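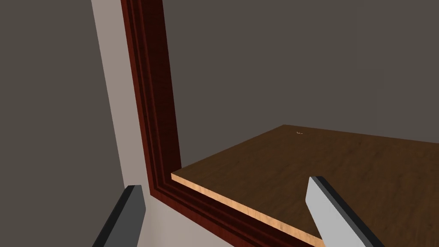 Mitschreiber*innen gesucht: "Zimmer, in denen wir gewohnt haben"

Hallo zusammen,

ich bin Catinca und ich suche Leute, die mit mir ein Buch schreiben. Ein kleines, keine Angst! Es geht um Zimmer. Um das erste WG-Zimmer, das Kinderzimmer mit der Dachschräge, das Hotelzimmer, in dem man viel zu lange geblieben ist, oder die Küche der Großmutter, in der eigentlich alle gewohnt haben, obwohl es offiziell ein Wohnzimmer gab.

Angefangen hat das Ganze mit meinem Umzug nach Rurdale. Ich saß zwischen den Kartons und konnte mich plötzlich nicht mehr erinnern, welche Farbe der Boden in meiner allerersten Wohnung hatte. Vier Jahre hab ich da gelebt! Also hab ich Hugo Villanueva angerufen, meinen damaligen Mitbewohner, und der wusste es sofort (grün, scheußliches Grün) und hat dann eine Stunde lang weitererzählt: von der Heizung, die nachts geklopft hat, vom Nachbarn mit dem Akkordeon, von der Tür, die man beim Zumachen anheben musste. Ich hab mitgeschrieben, so schnell ich konnte. Daraus ist der erste Text geworden, und jetzt hätte ich gern mehr davon, und zwar von euch.
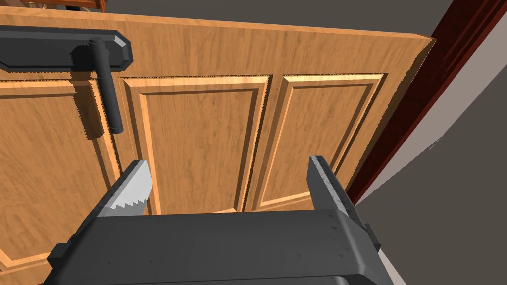
Heller Holzton, dunkler Drücker: Mit einer Tür fängt auch unser erster Abend an.

Wir treffen uns ab Januar im Hinterzimmer der Buchhandlung Filtness, insgesamt an 12 Abenden, immer von sieben bis neun. Es gibt jedes Mal eine kleine Aufgabe zum Warmschreiben, danach arbeitet jede und jeder am eigenen Text, und in der letzten halben Stunde lesen wir uns vor, was da ist. Vorlesen ist freiwillig. Zuhören müsst ihr aber schon ;-)

Am Ende soll von jeder Person ein Text stehen, höchstens 2000 Wörter. Gerne auch deutlich kürzer - Lihua Yuan, die das Lektorat übernimmt, hat mich gebeten, das extra dazuzuschreiben. Das Buch erscheint dann im Mai im Beris Verlag, und wir machen eine Lesung im Carroll, oben im Saal. Wer nicht auf die Bühne will, bekommt eine Stimme geliehen: Niilo Räsänen liest für euch, und der könnte auch die Hausordnung vorlesen, ich würde trotzdem zuhören.

Wen ich suche:

Menschen ab 16 Jahren, die schon mal irgendwo gewohnt haben. Schreiberfahrung braucht ihr keine. Ihr müsst auch nicht perfekt Deutsch können, Smaranda Bogdan hilft beim Übersetzen aus dem Rumänischen, und bei anderen Sprachen finden wir bestimmt jemanden, sagt mir nur früh genug Bescheid. Besonders freuen würde ich mich über Leute, die sehr oft umgezogen sind, und über solche, die noch nie umgezogen sind. Von der zweiten Sorte kenne ich leider genau niemanden.

Platz ist für 15 Leute. 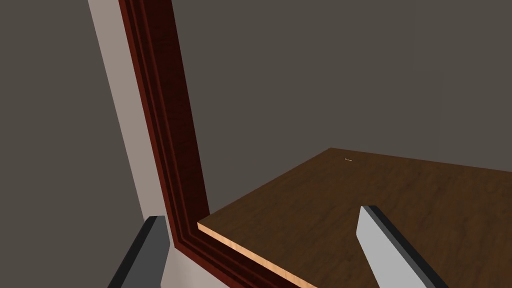

Geld ist natürlich auch ein Thema. Die Teilnahme kostet nichts, Tee und Kekse gehen auf mich. Ein Honorar kann ich euch leider nicht zahlen, unser gesamtes Budget liegt bei 2000 Euro und davon geht fast alles in den Druck. Aber alle bekommen drei Exemplare vom Buch, und die Rechte an eurem Text behaltet ihr selbst. Das haben wir mit dem Verlag schriftlich so vereinbart, und ihr bekommt die Vereinbarung vor dem ersten Abend zum Lesen.

Was ich von euch brauche: Schreibt mir ein paar Sätze über ein Zimmer, an das ihr euch gut erinnert. Muss nicht schön formuliert sein. Mich interessiert eher, was ihr noch wisst. Wo ging das Fenster hin? Was hing an der Wand? Wie hat es im Treppenhaus gerochen, wenn man spät heimkam? Eine halbe Seite reicht völlig. Dazu bitte euren Namen und ob ihr an den meisten Abenden kommen könnt (zwei- oder dreimal fehlen ist kein Drama).
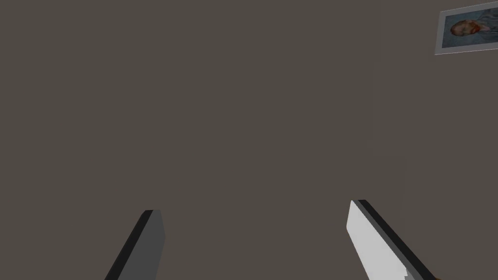
Viel Wand, kleines Bild oben rechts. Was hing bei euch?

Schickt das Ganze bitte per Mail oder werft es bei Filtness in den Briefkasten, Stichwort "Zimmer". Handschriftlich ist völlig okay, solange ich es entziffern kann. Am Mittwoch, 24. November 2021, bin ich außerdem ab 18 Uhr im Laden und beantworte Fragen, da könnt ihr auch einfach so vorbeischauen und euch das Hinterzimmer ansehen. Der Eingang ist über den Hof, zwei Stufen hoch. Wer die Stufen nicht nehmen kann, meldet sich kurz vorher, dann legen wir die Rampe an.

Eine Antwort bekommt ihr von mir in jedem Fall noch vor Weihnachten.

Ich freu mich riesig auf eure Post!

Catinca Ene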